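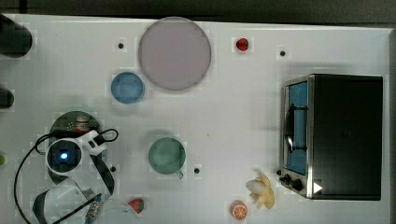
Horno pequeño en mesa blanca, ¿cuánto espacio hay que dejar?

Roswitha Schnyder
Buenas tardes a todos. Tengo un horno de sobremesa negro con el frente plateado y quiero dejarlo fijo en la mesa blanca donde también desayunamos. Ahora está en el lado derecho, con la puerta de vidrio mirando hacia la izquierda, es decir, hacia el plato grande, el bol azul y la taza verde. Mi duda es doble: si es correcto que la puerta abra hacia la vajilla, y si el calor puede poner amarilla la superficie de la mesa. La mesa mide 60 cm de fondo y no puedo comprar otra. El manual lo perdí en la mudanza de enero.

Ottavio Gentile
Yo lo giraría. Si la puerta abre hacia la zona de comer, cada vez que sacas la bandeja pasas con ella caliente por encima de los platos. En mi casa lo tengo con la puerta hacia el borde largo de la mesa, donde me pongo de pie. A los lados dejo 16 cm libres y nunca tuve problema. También quitaría la fruta de delante de los mandos, la rodaja de naranja y el plátano están muy cerca.

Ojārs Liepiņa
El mío es un Tokarz y va bien en cualquier sitio.

Euan Rennie
Estoy de acuerdo con Ottavio en girarlo, pero la distancia depende del modelo, busca el manual en la página del fabricante con el número que está en la placa de atrás. Para el color de la mesa: a mí sí se me puso amarilla, una mancha rectangular que no salió con nada. Después puse debajo una losa de cerámica de 32 cm de ancho, pero me quedó corta y las patas traseras estaban fuera. Mide primero de pata a pata, por favor.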